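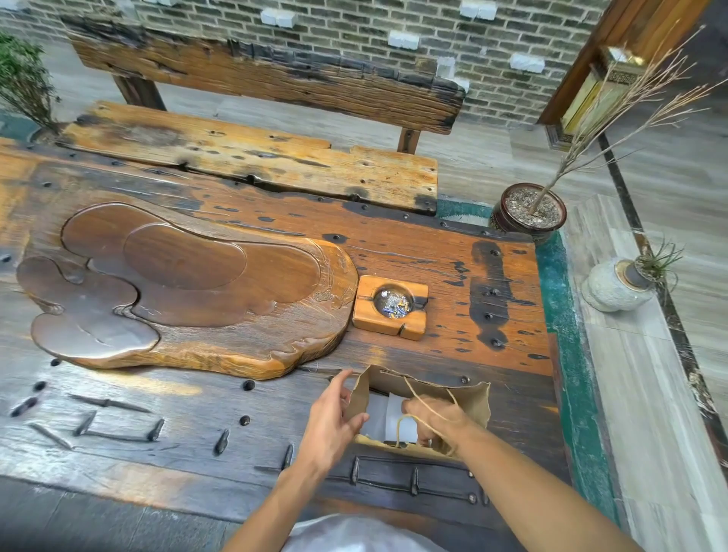 Zaid Hamdan says the table has been there for 11 years and has never hurt anyone, so why is it on a checklist at all. I hear this at every walk-through. My answer is that I have never seen an accident book at Nunby, so I don't know how anyone would know.

Nunby tea room, table area and takeaway packing
Walk-through checklist with comments, 12th June
Marks used: OK / FIX / ASK

1. Table surface, splinters
Mark: FIX
The supplier's sheet from Brorklow calls the top "smooth-finished reclaimed timber." I would like to meet the person who wrote that. The wood is rough and heavily weathered, and people slide their forearms across it all day. Run an old nylon stocking over the whole top and sand wherever it snags. Do the front edge first, that's where the arms go.

2. Old iron in the table
Mark: FIX
I'm told the spikes and staples are flush. Some may be. "Flush" was checked by eye, back in March, and nobody wrote down which ones. Go over every nail head and spike with a flat palm in a thin glove, mark anything proud with chalk, and tap it down or cap it. There is also a thin curved wire on the top. I can't get a straight answer on what it's for. If it has no job, take it out.

3. Holes and knots
Mark: ASK
They look nice, they hold crumbs and spilled tea. The cleaning sheet says "wipe table." A wipe does nothing for a bored hole. Either fill them with clear resin or add a bottle brush to the closing kit. Zaid prefers the brush. Fine, but then it goes on the sheet with initials next to it.

4. Table stability
Mark: OK
Leaned on each corner with full weight, no rock. The stated top load is 140 kg and I have no way to test that, so I'm only passing the part I leaned on.

5. Ashtray
Mark: FIX
A wooden ashtray with a glass bowl in it is still a wooden ashtray. It had butts and ash in it and it sits next to the tea tray, on the same table where paper bags get packed. I was assured it is emptied every 20 minutes. There's no log, so I'll believe that when there is one. Move it to a separate stand, put a metal liner or a metal tray under it, and empty into a lidded metal can. No paper within arm's reach.

6. Tea tray
Mark: OK, with a note
The carved tray is heavy enough to stay put when bumped. The carving near the right end needs a soft brush, same complaint as item 3. Check that hot kettles aren't being parked on the rim.

7. Carry bags, handles
Mark: FIX
The Nestunum bags are sold as strong enough for pottery. Maybe a new one, carried carefully, by someone not in a hurry. The handles are thin twisted cord and all of the strength is in the glue patch. Before anything goes in, open the bag, pull both handles, and look at the top edge. If the paper is ragged or torn there, the bag goes in recycling. Folding the torn part over does not fix it.
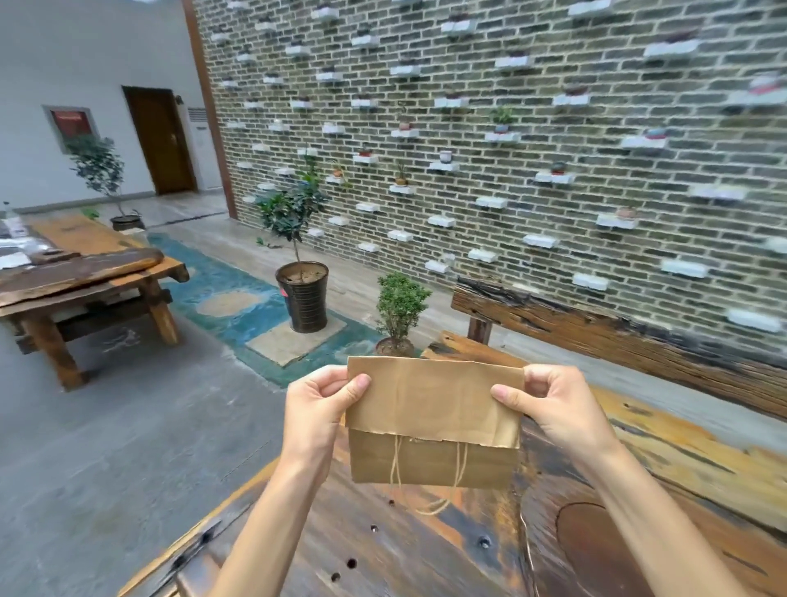

8. Brick wall and flowerpot shelves
Mark: ASK
Lots of little white shelves sticking out of the wall, a number of them with tiny pots on. Pretty, yes. How are the pots held? Jaiswal did the fitting and says "gravity," which I took as a no. A dab of museum putty under each pot, and keep them off any shelf at head height next to a walkway. Who waters the high ones, and standing on what?

9. Takeaway packing, cups
Mark: FIX
The house rule is that a cup is wrapped before it is bagged and never shares the bottom of the bag with anything hard. I was told the rule is always followed – then I watched for 13 minutes. A small ceramic cup belongs in its own box or in two turns of paper, standing up, with padding between it and whatever is beside it.
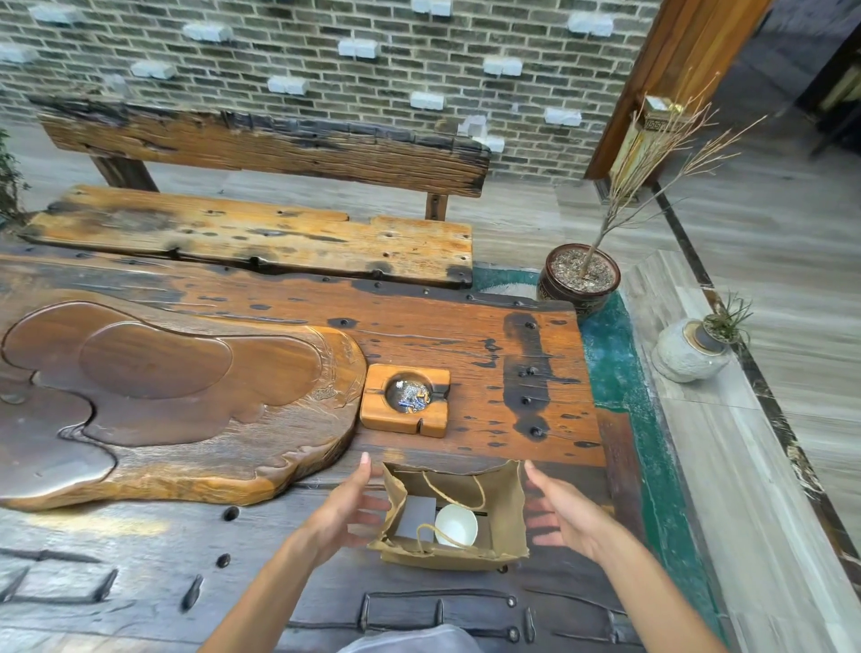 The other half of the rule is where the bag stands while it's being filled. Near the front edge is the handiest place and also the worst one, one elbow and it's on the floor. Move it back a forearm's length. Keep one hand under the bag when it is lifted and don't trust the handles until it has been tested with the load in it.

10. Painted edge
Mark: ASK
There's worn, patchy teal-green paint along one side of the table. Old timber, old paint, age unknown. Brorklow says it's "decorative." I'd like a lead test anyway. Do not sand that side under item 1 until the result is in.

11. Bench
Mark: ASK
Aged timber like the table, so the stocking test applies. I ran out of time and haven't sat on it, which means it has not passed, whatever the front desk copy says.

Comments from the tea room, added after
Zaid Hamdan: Items 5 and 9 accepted. Item 2, the wire stays until I find out what it's attached to. Item 8, putty ordered.
Reply: Ordered isn't fitted. Leaving 8 open.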